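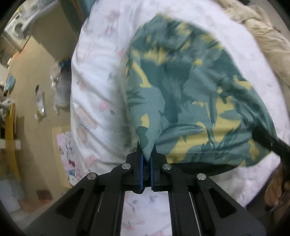 Dobrar roupa cansa mais os pulsos do que a cabeça, comentou Veerle Wouters ao fim da primeira tarde de gravações, e pediu para trocar de turno antes de continuar. O comentário foi parar à primeira página do caderno de Maninport, o projeto que está a ensinar robôs a tratar de tecidos em casas comuns, com pessoas a mostrar cada tarefa por meio de pinças seguradas na mão.

O método dispensa a presença do robô durante a demonstração. A pessoa pega numa pinça em cada mão, aperta o pano, puxa, dobra e alisa, e a câmara montada na ferramenta regista o que a pinça teve à sua frente. Mais tarde, as gravações servem para treinar um braço mecânico que trabalha com pinças do mesmo formato.

O grupo reuniu até maio 1.770 demonstrações. O objetivo inicial eram 1.000, mas Szabolcs Kelemen, que coordena as gravações, decidiu prolongar a recolha quando viu que os panos estampados davam mais dificuldade ao programa do que os lisos.

«Num tecido de uma só cor, a borda vê-se bem. Quando o pano tem manchas ou folhas desenhadas, o programa confunde uma mancha com uma dobra», explicou Kelemen. «Por isso pedimos às pessoas que usem o que têm em casa, também em cima de colchas com desenhos.»

A instrução dada a quem participa é curta. Primeiro procura-se um canto do tecido e fecha-se a pinça sobre ele, sem pressa. A segunda pinça segura o pano noutro ponto, para que a peça não venha toda atrás da primeira. Só depois se faz o movimento da dobra. Se o canto escapa, a pessoa deve pegar-lhe outra vez e continuar a gravar.

Este último ponto causou discussão no grupo. Ferenc Deák, responsável pelo treino do programa, defendia no princípio que só se guardassem as tentativas limpas. Erzsébet Gál, que fez muitas das gravações na cama do seu próprio quarto, não concordou. Segundo ela, um robô que nunca viu um canto a fugir não sabe o que fazer quando isso acontece. As tentativas com correção acabaram por ser aceites e levam agora uma marca própria no arquivo.

Antes das pinças de mão, a equipa trabalhou com comando à distância. O operador sentava-se diante de um ecrã e movia dois braços com manípulos, num sistema chamado Stustilell. Funcionava bem com caixas e copos. Com tecido era lento: o operador não sentia a resistência do pano e apertava demasiado, ou largava cedo. Também era preciso levar os braços até ao local, e por essa razão quase todas as gravações se faziam na mesma sala.

O comando à distância não foi abandonado. Continua a ser usado na fase final, quando o braço, a que a equipa chama Jakab, já executa a dobra sozinho e uma pessoa intervém apenas se ele hesita. Cada intervenção fica gravada e junta-se ao material de treino — um trabalho demorado, reconhece Deák, mas que corrige erros que as pinças de mão não mostram.

Nos ensaios mais recentes, Jakab conseguiu pegar no canto de fronhas e de toalhas pequenas. As peças grandes continuam a ser um problema, sobretudo quando têm franzidos ou elástico, pois o tecido forma pregas onde o programa espera uma superfície plana. Peças com bainha direita são mais fáceis, já que a costura ajuda a encontrar a direção da dobra.

A próxima etapa prevê 3 casas novas em Zakow, com 2 pessoas a gravar em cada uma. Não será pedido às famílias que arrumem o quarto antes das sessões. As gravações devem fazer-se de manhã, com as cortinas abertas, porque a luz do candeeiro produziu sombras muito fortes nas pregas.

Wouters vai participar de novo, agora com uma mola mais fraca no gatilho das pinças. A alteração foi desenhada por Máté Sárközi, que experimentou várias molas até encontrar uma que fecha bem sobre o algodão fino e não obriga a fazer tanta força com os dedos. As pinças antigas serão modificadas antes da primeira sessão em Zakow.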